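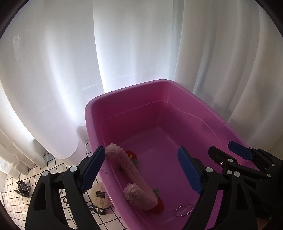
What does a robot learn from a demonstration done by hand?

It learns which movements tend to follow which views and positions, over the range of situations the demonstrations happened to cover. It picks up your habits along with the task, the good ones and the sloppy ones, and it has no way of telling the two apart unless you do that sorting first.

Teaching by Showing
Handout for Week 7: Demonstrations by Hand and by Remote Control

Welcome back, everyone. Last week was heavy on math and I promised this one would be gentler, so please make yourself a cup of tea and read this through before Thursday's lab. You won't need a calculator. You will need a little patience with your own hands, which most of us haven't watched closely since we learned to tie our shoes!

1. Three ways to show a task

Kinesthetic teaching. You take hold of the robot's own arm and move it through the task while it records its joint positions. It's lovely for learning how an arm "thinks," and I still recommend it as a first exercise on the Wada arm in the corner bay. The trouble is that you are standing right there in the workspace, your body may block the cameras, and a heavy arm makes everybody move like they're wading through syrup. Two-armed tasks are very hard this way, for the simple reason that you end up steering each arm with one hand and have nothing left over for the fingers.

Remote control, or teleoperation. You stay at a station and the robot copies you, either from a pair of small leader arms or from handheld controllers. The great advantage is that everything recorded is something the robot did with its own body. If the arm can't reach the back of a shelf, you'll find out on the first try and not three weeks later. The cost is the robot itself: you need one on hand, it has to be working, and there is always a small delay between your hand and the arm. You'll feel very little through the controls, so contact has to be judged mostly by eye.

Handheld grippers. You carry the gripper itself, with a camera mounted on it, and do the task directly, with no arm attached. You feel the weight of the object and the squeeze of the fingers, so people get comfortable quickly, and you can work in a kitchen, a hallway or a laundry room without hauling an arm in there. What you give up is the guarantee that an arm could follow you. A human wrist and shoulder will happily do things that no six-jointed arm on a fixed base can copy.

Students always ask me which one is best, and I always give the same slightly annoying reply, which is that it depends on what you can afford to get wrong. If reach and collisions worry you most, use teleoperation. If variety of places and objects matters most, carry the gripper.

2. What gets recorded

Whichever method you use, a demonstration ends up as a stream of observations paired with a stream of actions. For the handheld sets, the observation is the wrist camera view plus how far open the fingers are, and the action is worked out afterward from how the gripper moved through space. For the leader arms, the action is simply the commanded joint positions. The Delavari logger, which we use for both, writes the streams to separate files and lines them up by their time stamps.

Please do look at the time stamps. I know it's dull. A camera stream that lags the finger readings teaches the robot to close its fingers at the wrong moment, and the result looks for all the world like a clumsy robot when it is really a bookkeeping problem. Open one episode, find a moment when the fingers touch something, and check that the number and the image agree. If they don't, stop and fix that before recording anything else.

3. Working with soft things

Blocks and cups are forgiving teachers. They keep their shape, and if you grasp one the same way twice you get more or less the same outcome. Plush toys, cloth and rope are another matter. They sag, they twist, and a piece you didn't mean to move comes along for the ride. A grasp that worked at one end of a long toy may do something entirely different in the middle.

Here is what I'd ask you to practice, with any soft object you like:

Approach with the fingers already open to the width you need. Opening wide at the last second is natural for people and confusing in the data.

Pause very slightly before you close. A short, steady hover gives the model a clear view of the object between the fingers. Don't make it long, though, or you'll train a robot that hovers and never commits (I have met several).

Close all the way to a firm hold, then lift. If you lift while still closing, the two actions blur together.

Lift straight up for the first little stretch, especially out of a tub or a bin. Dragging an object across a rim can snag it, and the snag will be different each time.

When something slips, recover calmly and keep recording. A gentle second try is valuable, because your robot is going to drop things too and it ought to have seen what to do next.

With small flat items, such as rings or coins, slow right down. Thick finger pads have trouble getting under anything thin, and you may need to slide the item against a wall or an edge first. That counts as part of the skill, so demonstrate it the same way each time.

4. Two hands

Two grippers more than double the difficulty, and I think it's kinder to say so at the start. The common mistake is to let the idle hand wander. When we aren't using a hand we scratch our nose with it, or rest it on the nearest edge, and none of that looks idle to a learning algorithm. Decide on a waiting position for the second gripper before you begin and return to it.

Handing an object from one gripper to the other deserves practice on its own. Let the receiving fingers close fully, wait a beat, and only then release. If both partners in the lab do this in the same order, the data will be much easier to learn from. If one of you releases early and the other late, the model will try to do something in between, and the toy will end up on the floor.

Keep the work inside what the cameras can see. Wide lenses are generous in the middle and stingy at the corners, and your own fingers will hide a good deal of what's directly in front of them. Try leaning the wrist a little until you can see the spot where contact will happen.

5. How many, and how varied

The practice set we use for the homework, Puredton, holds 1697 episodes of sorting and picking up household objects. That sounds like plenty until you divide it among all the objects, places and starting positions, at which point you begin to see why we fuss over variety. A hundred nearly identical demonstrations teach much less than you'd hope. Move the container. Turn the object around. Change the lighting, draw a curtain, put something unimportant nearby. Let the robot discover that those things don't matter.

What should stay steady is your strategy. Vary the world and keep your own method consistent. If you sometimes take an object from the left and sometimes from the right with no visible reason for the choice, a simple model may split the difference and grab the air between. More expressive models handle this better, as we'll see in Week 9, but clean habits never hurt.

Plan on up to 100 episodes for each task in your project. Stop and train a rough model well before you get there. You'll learn more from one embarrassing test run than from another long afternoon of recording, and you'll know which situations to add.

6. Lab on Thursday

Each pair will record 12 episodes with the leader arms and 12 with the handheld grippers, using the same object for both. The Lamotero stations have already been calibrated, so please don't adjust the mounting screws, however tempting they look. If a station gives you an error at startup, call me over and we'll sort it out together.

Before you record, write one sentence saying when an episode starts and one saying when it's finished. "The toy is out of the container and at rest" is a good ending. "The toy has been dealt with" is not! Swap roles halfway through, so that both of you get to feel both methods.

Afterward, watch all of your episodes at normal speed and mark each one keep, discard or unsure. Do this separately from your partner and then compare. The disagreements are the interesting part, so bring them along to the discussion hour and don't be shy about them.

7. Questions to chew on before then

Pick a chore you did this morning. Which part of it did you do by feel, without looking? How would a robot with only a camera on its wrist manage that part?

Think of a motion that is easy for your arm and would be awkward for the Wada arm. Could you do the same job another way, and would it still feel natural enough to repeat all afternoon?

Suppose your partner is quick and you are careful. Would you mix your demonstrations together, or train on one person's first? Jot down what you'd expect to go wrong in either case.

Half a page in total is fine, handwritten or typed. Leave it in the tray by the lab door on your way in, and wear sleeves you can push up past the elbow.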